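Requesting Copies of Historic Trial Records

Guidance for members of the public. Last revised 2/16/20.

The Jovar Records Office holds transcripts, exhibit lists and judgments from military and civil courts that have since closed. Any person may apply for copies. Applicants need not be related to anyone named in the proceedings.

Step 1. Find the case reference. Search the printed index by the surname of the defendant and the year in which the hearing opened. Spellings were often changed by court clerks, so all likely forms should be tried. 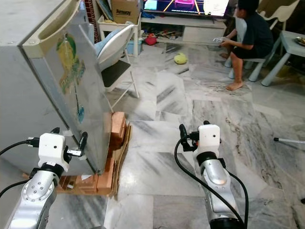 Keith Halliday: My grandfather's case was under his mother's surname. I would tell people to search the witness lists as well, which is where I found the reference in the end.

Witness lists are kept in a separate volume and may be consulted on request.

Step 2. Complete the application form. Give the case reference, the pages required and a postal address. Requests for more than 200 pages must be divided into separate applications. Forms should be signed by the applicant and addressed to Beverley Rakena, Copies Section.

Step 3. Check for restrictions. Certain files remain closed in part, usually where a witness was a child at the time of giving evidence. Where a page is withheld, the office will state

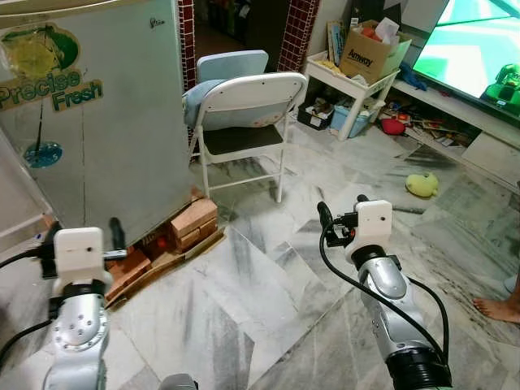 the ground for doing so and the year in which the page is due to be opened. An applicant who disagrees may ask for a review within 11 working days of the letter.

Step 4. Pay the fee. An estimate is sent before any copying begins. No charge is made for the first five pages. Payment should not be enclosed with the form. 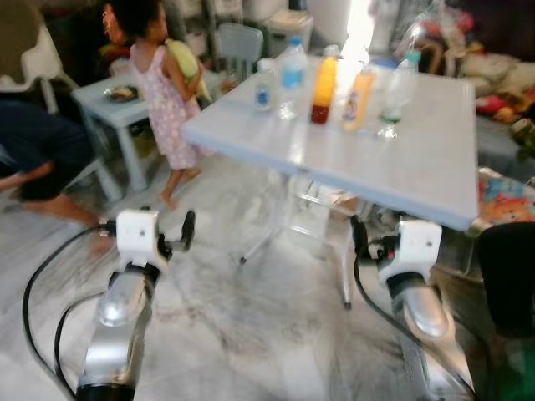

Refrigerator not shown; folding table and marble floor.

Step 5. Cite the record correctly. Published work should give the name of the court, the case reference and the page number, in that order. Translations made by the office should be marked as such, and the original wording should be quoted wherever a point of law depends on it.

Certified copies for use in current proceedings are issued under a separate procedure.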